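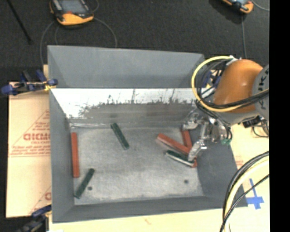
Plesta – Korpus kommunaler Bekanntmachungen

12 Kommentare
3 Mal geteilt

Stand: 19. Oktober 2018

Gegenstand

Plesta ist eine Sammlung amtlicher Bekanntmachungen kleinerer Gemeinden in deutscher Sprache. Der Datensatz umfasst 500 Dokumente aus den Bereichen Bauleitplanung, Wasserversorgung, Friedhofswesen und Gebührensatzungen. Er richtet sich an Einrichtungen der Sprachwissenschaft und der Verwaltungsforschung. Die fachliche Verantwortung liegt bei Valtteri Turunen, Arbeitsstelle Ondero.

Aufbau

Die Texte liegen als UTF-8-Dateien im Verzeichnis texte/ vor. Zu jedem Dokument gehört eine gleichnamige Datei in meta/ mit den Feldern gemeinde, sachgebiet, jahr, fassung und quelle. Das Feld fassung nimmt die Werte »Entwurf« oder »Beschluss« an. Fehlt die Angabe in der Vorlage, bleibt das Feld leer; eine nachträgliche Ergänzung findet nicht statt.

Die Datei pruefliste.csv verzeichnet die 100 Dokumente, deren Sachgebiet von zwei Personen unabhängig voneinander bestimmt wurde. Abweichende Zuordnungen sind in der Spalte abw vermerkt und wurden nicht vereinheitlicht.

Aufbereitung

Kopf- und Fußzeilen, Seitenzahlen sowie Stempelvermerke wurden entfernt. Silbentrennungen am Zeilenende wurden aufgelöst – ausgenommen sind Tabellen und Gebührenverzeichnisse, deren Zeilenumbruch der Vorlage entspricht. Die Rechtschreibung ist unverändert. Das betrifft auch offenkundige Druckfehler und die ältere ß-Schreibung in den vor der Reform veröffentlichten Satzungen.

Namen von Privatpersonen sind durch das Kürzel [NN] ersetzt. Amtsbezeichnungen bleiben erhalten. Flurstücksnummern sind nur dann enthalten, wenn sie zum Titel der Bekanntmachung gehören.

Bekannte Einschränkungen

Das Sachgebiet Bauleitplanung ist deutlich stärker vertreten als die übrigen. Karten und Planzeichnungen sind nicht Bestandteil der Sammlung, auch wenn die Texte auf sie verweisen. Für rechtliche Auskünfte ist der Korpus nicht geeignet; maßgeblich ist allein die Veröffentlichung der jeweiligen Gemeinde.

Änderungen in Version 2

– Feld quelle in allen Metadaten ergänzt
– doppelte Friedhofssatzungen entfernt
– Trennzeichen in pruefliste.csv auf Semikolon umgestellt

Korrekturhinweise sind unter Angabe des Dateinamens an die Arbeitsstelle Ondero zu richten. Hinweise, die bis Ende Januar eingehen, werden in der folgenden Version berücksichtigt.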